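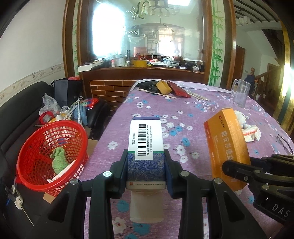

Call for participants: driver fatigue and lane-keeping study

The Hassanpour Road Safety Unit is recruiting licensed car drivers for a simulator study of fatigue on long, straight roads. The study measures how lane position, speed and reaction time change over two hours of continuous driving, and whether a short stop part way through alters those measures. Sessions run at our Drasham site from May until all places are filled.

Places available

There are 36 places, split equally between two groups. Group A drives without a stop. Group B leaves the simulator for 10 minutes at the halfway point. Allocation is random and is made by computer on arrival. Participants may not choose a group or exchange places with another participant.

Who can apply

Applicants must:
hold a full car driving licence, manual or automatic
have driven regularly in the past year, including on motorways or dual carriageways
have normal eyesight, with glasses or contact lenses if needed
be able to sit in a fixed car seat for two hours
be able to read and speak English well enough to follow written and spoken instructions

We cannot accept applicants who:
have been diagnosed with epilepsy or a sleep disorder
work night shifts, or have done so in the month before the session
take any medicine that carries a warning about drowsiness or driving
are pregnant
have had strong motion sickness in a simulator or while wearing a headset
drive for a living

Professional drivers will be invited to a separate study. Please do not apply for this one in order to be placed on that list.

What the session involves

Each participant attends once. Allow half a day, including travel within Drasham.

On arrival you will complete a consent form, a sleep questionnaire and a breath alcohol test. A positive reading ends the session. You will then have a practice drive to get used to the steering and brakes. If you feel unwell during practice, tell the operator and the session will stop.

The main drive takes place in a fixed-base simulator made by Jiteo. It has a real car seat, pedals and steering wheel, with the road shown on screens in front and to both sides. The route is a two-lane road with light traffic and few bends. At irregular points a tone will sound, and you respond by pressing a button on the wheel. Eye closure is recorded by a sensor on the dashboard, and heart rate by a chest strap that you fit yourself in private.

After the drive you will repeat part of the questionnaire and rest in the waiting area. We ask that you do not drive yourself home. The site is served by the 473 bus from Lerkimia, and the stop is opposite the main gate.

Before your session

Sleep at your usual times for the two nights before.
No alcohol from noon on the previous day.
No coffee, tea or energy drinks on the day itself. Decaffeinated drinks are allowed.
Eat a normal meal before you travel.
Bring your licence and your glasses if you wear them for driving.
Wear flat shoes.

Payment and travel

Participants receive a fixed payment by bank transfer after the session. The amount is stated in the information sheet and is the same for both groups. If you withdraw after the practice drive has begun, the full payment is still made. Bus and train fares are refunded on production of a ticket or receipt. Taxi fares must be agreed in advance.

Data

Driving and heart rate data are stored under a participant code. Names and contact details are kept separately and deleted when the study closes. No results are passed to insurers, employers or licensing bodies. You may ask for your data to be removed at any time until the analysis begins.

How to apply

Request the information sheet and screening form from the study coordinator, Setareh Hashemi, through the contact page, quoting "lane study". Return the form by the same route. Morning and afternoon sessions are offered on weekdays. A small number of Sunday sessions can be arranged for those who cannot attend during the week.

Questions about the method or the safety procedure should be addressed to the principal investigator, Azadeh Azimi. Applicants who do not meet the criteria will be told, but we cannot enter into correspondence about individual medical conditions.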